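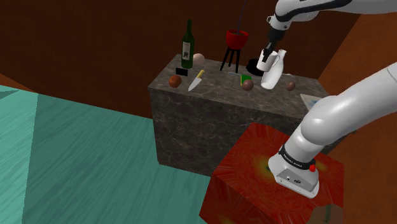 According to one reader of the Arkach documentation, a policy that scores well in a randomized kitchen "has learned that kitchen, plus a lot of paint," and anyone quoting the score should say so. The remark was left under the release notes and has been repeated often enough that it now turns up in most discussions of the package.

Arkach is a software toolkit for training and testing manipulation policies in simulation. It combines a scene generator, a motion planner, a renderer and a scoring tool, and is used mainly for tabletop tasks with a single arm: picking up cups, moving bottles, clearing a counter. It is best known for its heavy use of domain randomization, in which the colors, textures, lighting and camera position of a scene are changed from one episode to the next. The claims made for that method are the main subject of dispute around the project.

Background

Arkach began as an internal tool at Stomberg, a maker of warehouse picking software, and was later released under an open license. The first public version had one scene, a kitchen counter called Peluvska, and the name is still used for the whole family of counter scenes. Stomberg's announcement said the package would "close the gap" between simulated and real robots. The wording was dropped from the project page the following April, without comment.

Scene generation

A Peluvska scene starts from a fixed room layout. The generator places a counter, mounts the arm on a pedestal beside it and scatters household objects over the top: mugs, bottles, fruit, knives, planters, boxes. Surface textures are then drawn from a library of 4,000 materials and applied with little regard for what they land on, so a floor may come out teal and a pedestal bright red. The idea is that a policy shown enough odd surfaces will stop relying on surface appearance and attend to shape.

Whether this happens is hard to tell from the published results. The library is large, but the room plan underneath it barely varies. The counter is always a plain block, and the arm always reaches it from the same side. A policy could do well by learning where the counter tends to be. The documentation mentions this in a footnote and recommends that users "consider" adding their own layouts. Few of the results posted to the project page appear to have done so.

Planning and control

Demonstrations are produced by a planner with full access to the simulator's state. It knows the exact position of every object and selects grasps from a precomputed list. The learned policy gets only camera images and joint angles and is trained to copy the planner's motions.

Critics have noted that the planner is a generous teacher. It never hesitates, never searches for a better view and discards any attempt that fails, so the training set holds almost no examples of recovery. A policy trained this way tends to do well until its first slip and poorly afterward. Version 5 added an option to inject small errors into the planned path. It is turned off by default.

Contact is another weak point. When a grasped mug touches its neighbor, the physics engine resolves the collision with simplified shapes, and narrow-necked objects are treated as stacks of cylinders. Handles are left out of the collision model altogether unless the user asks for them.

Evaluation

The standard test runs 600 episodes and reports one success rate. An episode counts as a success if the target object is above a set height when time runs out. Knocking over something else on the counter carries no penalty, and neither does holding the target upside down. Stomberg has defended the rule as simple and easy to reproduce, and it is both of those.

The most cited outside check was carried out at the Hepburn test lab, which ran 13 policies trained in Arkach on a physical arm at a real counter. All of them scored lower than in simulation, as expected. The more awkward finding was that the ranking changed: the best policy in simulation finished in the lower half on hardware. The lab used only one counter and about a day of robot time, so its figures should be read with the same caution as Stomberg's.

Reception

Arkach is widely used in teaching, where its quick setup and readable logs are valued and little depends on transfer to hardware. As a debugging tool it has a good name even among people who distrust its scores, as it will show quickly that a camera transform is flipped or a gripper command is arriving late.

As evidence that a policy is ready for a real kitchen, its standing is weaker. A revised scoring rule that counts disturbed objects has been proposed for the next release. The draft gives no date, and the old rule would remain the default.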